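Diary > Tennis > August

Back from the courts at Hullia and my forearm is humming like a fridge. I had the demo racket for the second day running, the Idberg, and I am very close to doing something silly with my savings.

So the whole story, while I still remember it. My old frame has been strung at 53 pounds since forever (I picked that number because a boy I liked in high school used it, great science) and my elbow has been grumbling all summer. Liudmyla Tymoshchuk finally got sick of hearing about it at practice and told me to go see Orest Tkachuk at the stringing counter and stop whining. Fair!

Orest let me take the Idberg home for 2 days and put a softer string in it for me, a Mitach multifilament, a good bit looser than I'm used to. First ten minutes yesterday I hit everything into the back fence. Everything. A lady on the next court kept rolling balls back to me with this very patient face. Then I started swinging up on it a little more and oh boy, the forehand just drops in. I don't remember the last time I went for the line crosscourt and felt calm about it.

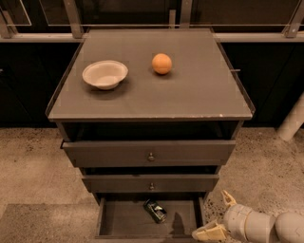
Serving is still a mess, though, and I can't blame the racket. Liudmyla says my toss drifts behind my head, and she's right, I can feel my back bending like a coat hanger every time. She wants me doing tosses at home without hitting anything, 40 a night, just up and catch. I've been using the little orange ball off the gray chest of drawers, next to the round bowl, and my catching hand is getting better even if the toss isn't. Last night I got to 28 and quit to eat cereal. Tonight I'll do the lot. Maybe.

We played a practice set at the end, me and Liudmyla against the Hordiienko sisters, and lost it 6-4. I held serve once! Once is good for me. I also double faulted on their set point, long, by a mile, and said a word the juniors on court three should not have heard. The volleys were the nice surprise. The Idberg feels steadier up at the net than mine does, or else the bigger grip is making me hold it properly for a change.

The elbow is a bit sore tonight but it isn't that sharp pinch from July. I put ice on it during dinner and then forgot and dripped all over the mail.

The racket has to be back with Orest before he closes at six tomorrow. He says he'll restring my old one with the Mitach so I can compare them fair and square, and I said yes before asking the price. Must ask the price. Also need new overgrips, and I owe Liudmyla a can of balls.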